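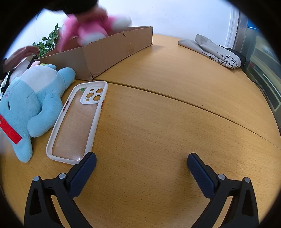
Bimley revises packing steps for small soft toy orders

Posted 27/02/2025 by Tsz-kin Tai

Bimley has changed the way mixed orders of soft toys are packed at its Comano site. The new work instruction covers sets of plush toys sent in a single open-top carton, the type used for transfers between the packing tables and the sealing bench. It replaces a sheet that had been in use since December.

The old sheet gave a maximum fill weight and a carton size and left the order of loading to the packer. According to Pui-shan Poon, who wrote the new one, weight was never the limit. Plush is light for its volume, and a carton reaches its fill line long before it reaches its rated load. The usual faults were bent ears, crushed trim and tags folded under the toy, all of which come from the loading order.

Poon reviewed 217 returned cartons before drafting the text. In 29 of them the largest toy had been loaded last, on top of the others.

Under the revised steps, the largest toy goes in first, on its side, along the back wall of the carton. Smaller toys are then placed in front of it, with faces up or forward. Long ears are laid along a side wall and are not folded over. Hang tags and ribbon tags stay outside the body of the toy so that they can be read without lifting it.

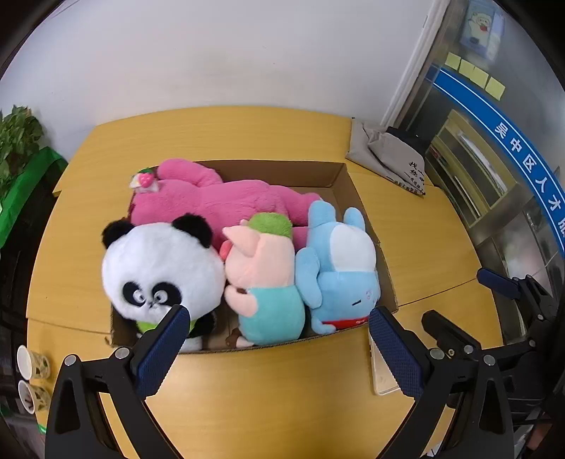 A four-toy set in an open carton: pink bear along the back, with the panda, pig and rabbit in front.

A set of this kind fills most of the floor of the carton, and the toys hold each other in position by light contact. No paper fill is called for where the toys touch each other and at least 2 walls. Where there is a gap, the packer is to turn the largest toy first and add paper only if that does not close it. Pushing a toy down to make room is not allowed, as pile fabric keeps a crease for some time after it is unpacked.

Decorations attached to a toy, such as fruit shapes, bows or collars, are to face up or toward the open side. Any clear wrapper on a decoration stays on until the set reaches the customer. Hats and caps are checked by hand for a loose seam before the toy is placed.

Unpacking follows the reverse order. The toys at the front come out first and are set down on the table beside the carton, and the large toy is lifted last. The sheet asks packers to hold each toy by the body and never by an ear, arm or tag.
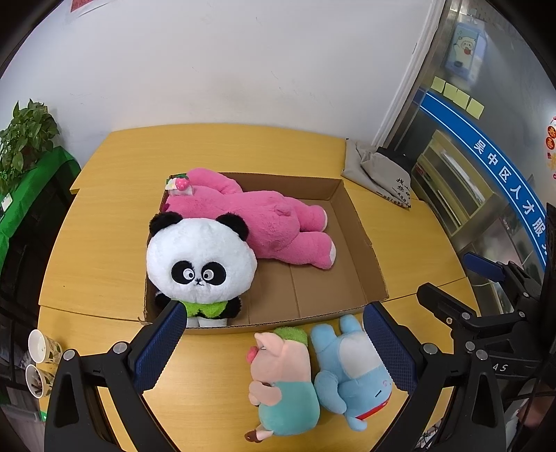
The carton itself is also covered. Trays cut down from taller boxes may be used for table work, provided the walls stand without support and the floor is flat. The cut rim is to be inspected before each use. Torn flaps and loose strips at the corners should be trimmed, as a raw edge can catch on long-pile fabric and pull fibers. A tray that has lost a corner joint is to be flattened and recycled.

Table surfaces are the subject of a separate paragraph. Light-colored wood tops were kept after a short comparison with dark mats, on which lint from white and pale blue fabric showed up more but dark fibers were missed. Packers wipe the top between sets with a dry cloth. Personal items such as phones and cups are to be moved to the side shelf during packing, a rule carried over from the old sheet.

Training on the new sheet takes one short session at the table, with each packer loading and unloading the same set 5 times. A supervisor checks the loading order and the position of the tags. There is no time target in the first stage. Poon said speed figures would be looked at later, once the loading order no longer varied from packer to packer.

Drultska, which supplies the cartons, has been asked to quote for a version with a shallower wall, so that trays would no longer need to be cut by hand. Samples had not arrived at the time of writing. The Sangkhawat site will keep the old sheet until its present stock of labels is used up, and will then move to the same text as Comano.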